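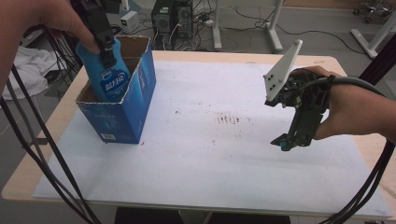
The packing trial was reviewed first. Robel Demissie reported that the left-hand gripper let go of its load early on four occasions during the last block of work, all on the bottle-into-carton task. Imogen Oakley asked whether the fault lay in the gripper or in the person working it. She noted that the fingertips of the left hand are pressed against the side of the blue bottle, just under the jaws, as it goes into the box, and said she would not accept any figure for grip reliability from work done that way. Robel replied that operators had not been told to keep their fingers clear. Imogen asked for this to be minuted.

Present: Graça Barros (chair), Robel Demissie, Imogen Oakley, Malcolm Fairclough, Poppy Heywood (minutes).
Date: 24/07/2021

1. Cause of the early release

Robel's view is that the jaw spring loses tension after long use. Tapley, who supplied the springs, say they have had no other complaints. Malcolm said that was what Tapley told us in January about the previous batch, and that one turned out to be faulty. Graça asked if anyone had measured a spring from the affected gripper. No one had. Malcolm was not willing to agree a cause until this was done.

Imogen added that the logs show the jaws as closed at the moment of release in two of the four cases. Either the sensor is wrong or the logs are. Robel thought a delay in the signal was more likely. Imogen did not find this convincing and asked to see the raw readings.

2. Injury to operator

One operator had a finger pinched when the jaws snapped shut after a release. The skin was not broken. The first report called this "minor discomfort", and Graça asked who had chosen the wording. Robel said he had. The entry is to be rewritten and the word "pinched" used.

3. Cables

Malcolm raised the cables hanging beside the table and trailing on the floor by the computer. He has raised them before. Robel said a tidy-up was planned. Malcolm asked for a date and was not given one.

4. Report to Zarkgate

Robel had drafted a note saying the fault was "understood and under control". Imogen and Malcolm both objected. Graça ruled that the note would not go out in that form.

Actions
RD: measure springs on both grippers; send raw readings to IO.
RD: reword injury entry; write a finger position rule for operators.
MF: inspect cables and report to GB.
GB: tell Zarkgate the cause is not known.

The left-hand gripper stays out of use until the springs have been measured.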